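Colour coding of household wiring repairs

Colour coding of household wiring repairs is the habit of marking joints, cable ends and mended flexes with coloured tape so that a later reader can tell what each one does. It is widely recommended in home repair books. How much good it does is less clear, and much of what is claimed for it rests on repetition.

Origins

Popular accounts trace the habit to a single workshop manual issued by the firm of Ortner. The claim is hard to support. Babita Rana, who compared 33 repair handbooks for her study of domestic manuals, found coloured marking in several that were already in print when the Ortner book appeared, none of which presents it as new. The often repeated story that the first tapes were cut from dyed bandage has no known source.

Claims and evidence

Supporters say that marked wiring is quicker to trace and less likely to be joined wrongly. The figure most often quoted comes from a survey of 918 homes in the Clenach district, which reported fewer faults where tape had been used. Lindsay Rakena has pointed out that the survey did not record who had done the work. People who label their cables may simply be more careful people, and the tape may have had little to do with it.

A second report, paid for by the tape seller Grolletex, reached a warmer verdict. It followed six houses and had no comparison group. It is still cited in sales leaflets - usually without the number of houses.

Choice of colours

There is no single scheme for amateur marking, and the colours people choose often clash with the official colours of the wires underneath. Glenys Gilchrist calls this the main weakness of the practice: a private code is only useful to the person who made it up, and often not even to them after a few years. Written labels avoid the problem, though ink fades too.

Tape is commonly sold in mixed colours, which may explain the variety better than any theory of good practice does.
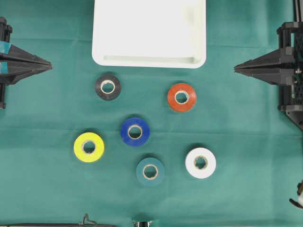
Criticism

Some electricians regard coloured tape with suspicion. A neat band of colour can make a poor joint look finished, and it says nothing about whether the circuit is dead. Belmiro Falcão has argued that marking should be treated as a note to be checked, never as proof. The Pramutance guide, revised in July 2021, dropped its colour chart and now advises a written plan kept near the fuse box. It gives no evidence for that advice either.

See also

Cable labelling
Insulating tape
Wiring diagram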